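**Re: Filling narrow jars without a funnel (is the Zosix thing worth it?)**

**mhollenstein**

I've now read three different pages telling me I need a special funnel to fill jars with small mixed pieces. Every one of them happened to link to the Zosix funnel set. I have 37 jars to fill for a table at the Vokbridge hall in December and I'm not convinced. My grandmother used a spoon and didn't seem to suffer.

Does anyone here use a funnel for anything bigger than rice, and does it save you time? I mean on a whole batch, not on one jar for a video.

---

**drarkard**

I use one and I like it. Wide neck, goes straight into the jar, you pour from the tub, done. Fewer pieces on the floor. I don't see what there is to be suspicious of.

---

**mhollenstein**

Pour from the tub? How big are your pieces? Mine are gumdrop size and smaller. In my kitchen funnel two of them meet in the neck and that's the end of it. I poke it with a chopstick and then half the tub comes down at once.

---

**Chalerm W.**

Same here. I did 100 party jars for the end of Ramadan and gave up on the funnel before I'd finished the first row. It bridges. Any funnel does that when the pieces are big compared to the hole. A wide one helps until it's as wide as the jar, and then what you own is a ring.

What worked for me was a deep spoon with a proper bowl on it. Tip it over the rim and shake a little.

---

**drarkard**

"Give it a shake" is how you get pieces all over the counter. I've watched people do this. A deep spoon holds too much for a small jar and the last third of it goes over the side.

Also, 100 jars with a spoon sounds like a long night.

---

**Chalerm W.**

It was a long night. It would have been a longer one with a funnel.

Don't fill the spoon to the top. I'm not sure how else to put it.

---

**petra_k**

Do either of you weigh them? I tried going by eye and my jars came out all over the place. I don't care about the spoon question, but I'd like to know how people get them even.

---

**mhollenstein**

I don't weigh. I put a strip of tape on the outside at the height I want and fill to the tape. A scale is fine if you're selling by weight, but then the mix matters too, and a jar full of the heavy ones looks half empty next to the others.

Somebody on another board swore by a counting tray, "2,000 pieces in ten minutes." I'd want to see the ten minutes.

---

**petra_k**

Tape is so simple I'm annoyed. OK.

Next thing: do you mix everything in one big bowl first, or keep the colors apart and build it up in the jar?

---

**Chalerm W.**

One bowl. Life is short.

---

**drarkard**

Apart! If you mix first, the small ones work their way to the bottom of the bowl and your last jars are all crumbs and tiny bits. With separate tubs you can see what you're running out of.

---

**mhollenstein**

Half agree with drarkard on this one. The small ones do sink. But I don't want to go in layers either, layered jars look great until somebody carries one to the car. I keep a few tubs side by side, already roughly mixed, and take from whichever one looks right. If a jar is coming out too orange, I go to another tub.

I'm dropping the funnel from the list. A plastic one costs almost nothing, so it's no great saving, but the Zosix set has 2 sizes and I can't see a use for either with pieces like mine. Clear straight-sided jar, tubs at the back where my sleeve can't get them, and a yellow scoop with a deep bowl and a thick handle. The handle matters more than I expected. The thin metal one I had before kept turning over in the hand when there was weight in it.

Tubs and jar in the first, the scoop closer up in the second.

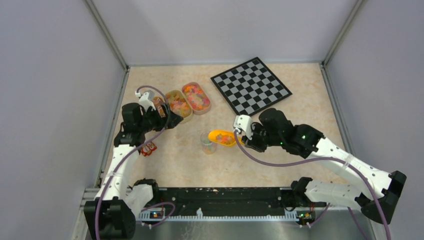
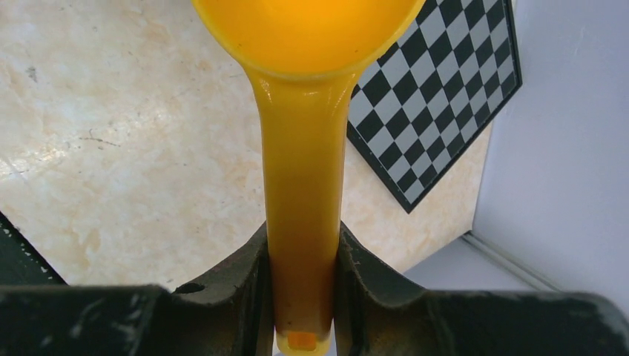

**drarkard**

I'll give you the handle. Mine is one of those flat coffee scoops with a stubby grip and I hate it, so maybe I've been blaming the wrong half of the job. I still say the funnel wins for anything lentil size or under, and I'm not giving mine away.

What are you doing about lids? Last year I filled everything to the top and then the lids wouldn't seat, and I had to take some back out of every single jar.

---

**mhollenstein**

Tape goes a finger below the rim. Fill, knock the jar on a folded towel, top up to the tape, lid on.

---

**Chalerm W.**

Knock it twice. Once isn't enough with the bigger ones.

---

**petra_k**

Trying this Saturday with tape and a soup ladle. If it goes everywhere I'm blaming Chalerm.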